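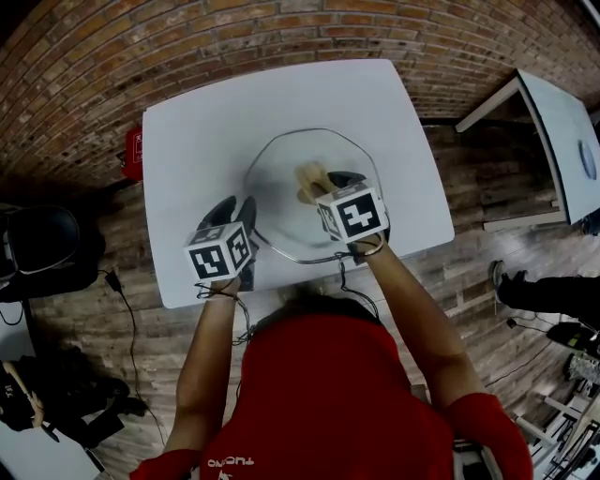

4.2 Wrist pose estimation from cube markers

Figure 3. Operator at the recording table. A cube marker with fiducial patterns is strapped to each gloved hand, and a glass plate stands in the working area.

The gloves give us the finger angles, but they say nothing about where the hand is in the room. For this we use the cubes of Figure 3. Every visible face is detected separately in the overhead image, and the corners of all faces of one cube are then solved together as a single rigid body. With only one face in view the solution is often ambiguous, and the estimated wrist can flip between two orientations. Our tracker, Mernent, keeps both candidates for a short window and selects the one which agrees better with the previous motion.

The lens is wide, so straight table edges become curved in the raw image. We do not rectify the full image. Only the detected corners are undistorted, and this saved a lot of time on the Pistico recording computer without any loss that we could measure.

We tested the tracker on 422 episodes, each cut to at most 2000 images. In 119 episodes at least one cube was lost for longer than the window. Most of these losses happened when one hand passed over the other — the lower cube is then fully covered, and no filter can recover it from this camera alone. In such a case the planner receives a "not valid" flag and holds the last wrist pose.

Transparent objects such as the plate are not tracked at all. Their position is inferred later from the hand contact, as described in Section 4.3.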